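Plivbridge tabletop starter kit: my review after a few months of small-budget shopping

If you're pricing out a bench for robot hands, you probably have the same spreadsheet I do, with the arms eating most of the page and one sad row at the bottom called "misc." I'm writing about the misc row. Ours went to the Plivbridge tabletop kit in July, and it cost $300 before shipping.

You get a gridded green cutting mat, a bag of cable ties and clamps, a couple of bowls and a box of pretend food. I was ready to roll my eyes at the price (you can find a mat anywhere!) but Pallavi Joshi, who keeps our budget honest, worked out that hunting for everything separately would take me most of an afternoon, and my afternoons aren't free either.

The mat is the star. It lies flat and the grid is a real help when you want to put the same thing back in the same spot all day long. My one gripe is the size – measure your table first, as ours is a bit narrower than the mat and I keep catching the overhang with my hip. The pink bowl is great too. It's a nice easy color to pick out against green, and the rim is rounded, so it's a fair test for fingertips.

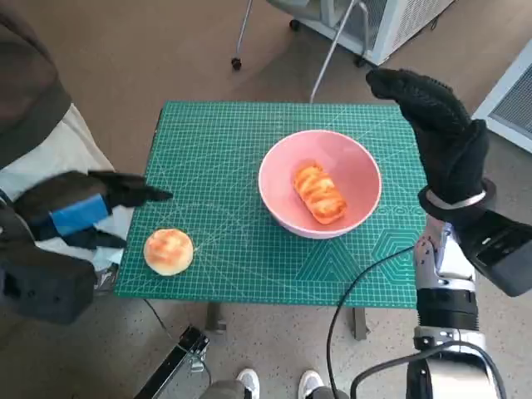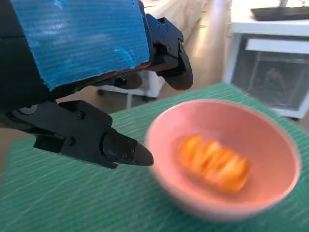
The pink bowl on the green mat, with something in it both times.

We've run it with gloved hands and with a plain two-finger gripper, and I'd plan for both if you can. Pankaj Sengar wanted to spend the whole pot on hands. We had $3,765 left for the year, and I talked him into holding back $100 for spare fingertip pads and tape. Put that line in your own plan now! You will go through tape like you wouldn't believe.

What I don't love: the cable ties are too short for anything thicker than a phone charger, and the clamps are fussy to tighten. I bought longer ties from Junia and they've been fine. The food pieces are sold in sets of 6 if you need extras, and you can't choose which ones you get, so be ready for duplicates.

Would I buy it again? Yes, for a first bench. For a second one I'd get the mat and bowls on their own, and a wider table to go under them. Vinach has a cheaper kit that I haven't tried, so if you've got one, let me know how the mat holds up.

Four stars from me, with the missing one for the cable ties.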